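Is the Dendbridge room tidy add-on worth it for a small guesthouse?
Posted by Tươi Bạch, Thursday

So I run a tiny guesthouse and we've got a Dendbridge two-arm unit on trial till the end of August. The tidy add-on is 70 a month on top, and what I want to know is whether it copes with trash on carpet (wrappers, tissues, slippers people leave behind).
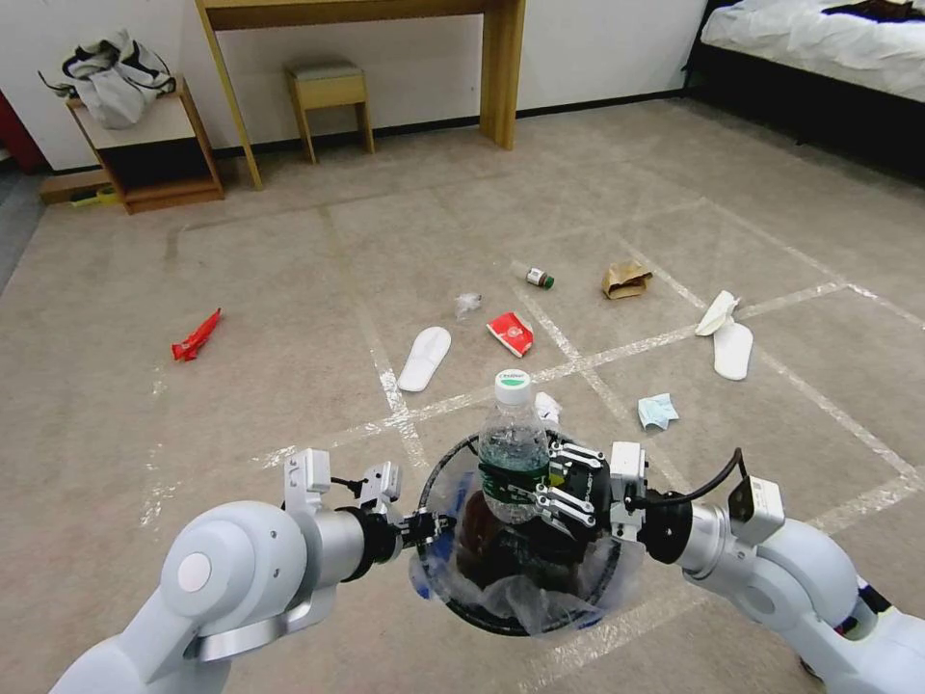 The sales guy says up to 60 items an hour, which sounds great!! But does it know a slipper from trash? And do thin bag liners give it trouble? I'd hate to pay for the year and still be picking up tissues myself.

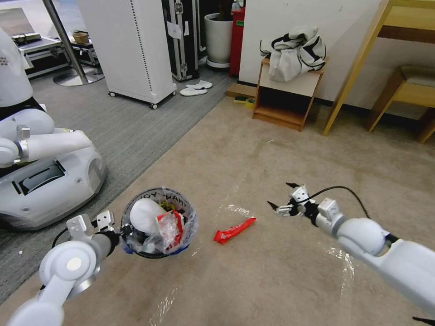

Leszek Duda: We've had the add-on since spring. Wrappers fine, slippers you have to teach it in the settings, under Keep. Flat plastic film is its weak spot. Go monthly first.

Hưng Đàm: get the Puso one, cheaper

Category: Home & Hospitality > Cleaning Robots

Related questions
Puso gripper pads, how often to replace?
Dendbridge trial: how do I cancel?
Best liner size for small bins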